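Give people the hours and let them choose

I have become a bit of a bore on the subject of paid volunteering days, and I make no apology, because I think they are the best thing a company can do for the town it sits in. Better than the sponsored bench, better than the big cheque at Christmas. Time is what local groups are short of, and firms have heaps of it!

When I started at Stalow we had one Community Day a year. A coach took us all to the same park, we all wore the same green T-shirt, and we painted the same fence. I enjoyed it - who doesn't like a day outdoors with a paintbrush - but the fence had been painted by us the year before as well, and I doubt it was crying out for another coat.

Then the company changed the rule. Each of the 146 of us now gets 16 hours a year to spend with any local group we like, in pieces as small as an hour. That adds up to more than 2,000 hours, and the difference has been wonderful to watch. People from accounts help at the Pendwood reading club on Tuesday after school. Two of the drivers have taken on the allotment path. Somebody in my own team goes along to the advice desk at the library and comes back full of stories about housing forms, of all things.

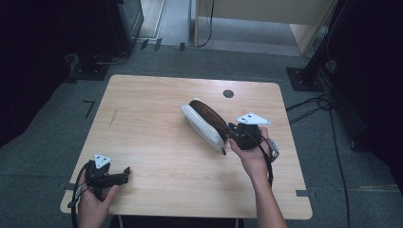 One reader from Pendwood wrote to me after my last piece and said that small groups can't cope with helpers who turn up for an hour and vanish, that training someone new takes up half a morning, and that she would take one person every week over 40 people once. She is right about that, and I'd go further and say the firm should write it into the scheme. Let people save up their hours and promise them to one place. At Yazıcı, the bakery firm across the road, staff sign up with a group for six months at a time, and I'd love to see us copy it.

The usual worry from managers is cost. Well, yes, there is a cost, and I'd rather we said so openly. But Grokwood gave 800 pounds to the swimming club last spring and got its name on a banner, and I can't help thinking what the club could have done with a bookkeeper for a few afternoons as well. Money and hours go very nicely together.

What I wouldn't do is count it all too closely. Once there is a league table of departments, people start picking whatever fills the sheet fastest. Ask the groups how it's going instead, ring them up, go and have a cup of tea with them. Ours have plenty to say, and the allotment would like help with its water butts before October.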